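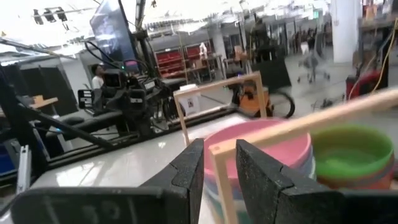
How do you store stacks of plastic bowls without them going everywhere?

I have two stacks of those bright plastic bowls, one with pink on top and the other with green, and every time I pull one out the whole lot slides across the shelf. I was thinking of making a simple open frame from thin wood sticks to keep them in place. Has anybody tried it? Would I need a back on it?
posted by Clenomine

I made one for our kitchen in June! No back, just uprights and crossbars, and it works great (glue AND small screws, because glue alone let go on me). Make it 6 inches deep if your bowls are cereal size, but measure yours first. Leave the front bar low or you'll be fishing bowls out over the top every morning, which gets old fast.
posted by Tedov

Just put them in a drawer.
posted by Dranden

Comments

Clenomine: No drawers deep enough, sadly. Going with the low bar, thanks!

Pappas: Sand the sticks before you put it together. Ask my thumb.

Related
Plastic bowls stuck together, how to separate?
Shelf liner that doesn't curl
Best wood glue for thin sticks
Kitchen storage under 20 dollars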